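Speaker notes: school meals and attendance in Hirkholm district
Supporters' evening, February

18 shares | 4 comments

Opening

Thank the hosts. Say who I am: Akosua Annan, program lead at Palness. I've been working on the Hirkholm meals project for two years.

Start with the walk. Many of the children at the upper valley schools leave home before six in the morning. Most haven't eaten. By ten they are tired, and teachers told us plainly that the second half of the morning was mostly lost. Some children went home at noon and didn't come back for afternoon lessons.

What we pay for

One cooked meal a day, served at 11:30. Maize and beans most days, greens when the school garden has them. Parents bring firewood in turns and the district pays for the water. Palness pays for the food, the cooks' wages and the stoves.

We began with 2 schools. We now reach 36. Pause here, people usually ask about this number. The growth came after the district agreed to share transport. Our own income didn't grow nearly as fast.

Etenesh Tekleab runs the field office. Read her line from the last report: "The register used to be full in the morning and half empty after lunch. Now I can check it at two o'clock and the names are still there." 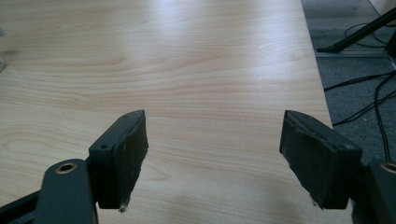
What went wrong

Don't skip this part. The first stoves were too small for the bigger schools, and cooks were making the meal in two rounds. The younger classes ate late and missed a lesson. We replaced those stoves last year, and it cost more than we had planned.

Storage was the other problem. At Sorno school we lost a delivery of beans to damp. The store there now has a raised floor and a proper door. Liam Mulligan went through the delivery checks again with each head teacher, and they are now done on paper at the school gate.

The cooks

We employ 90 cooks, nearly all of them mothers from the same villages. They asked for contracts in their first year and they have them now. Mention the savings group they set up themselves. We had no part in it.

What comes next

There are 287 children at the three schools still waiting to join. The kitchens are built. What we lack is the food budget for the full school year, and we won't start serving at a school until the whole year is covered. A meal that stops in May does harm, and the head teachers agree with us on that.

Huia Tipoki has the giving forms at the side table. Monthly gifts help most with the food orders.

Questions

If asked about local buying: yes for beans and greens, not yet for oil. If asked about exam results: too early, say so. Finish by 8:15, the hall closes at 8:30.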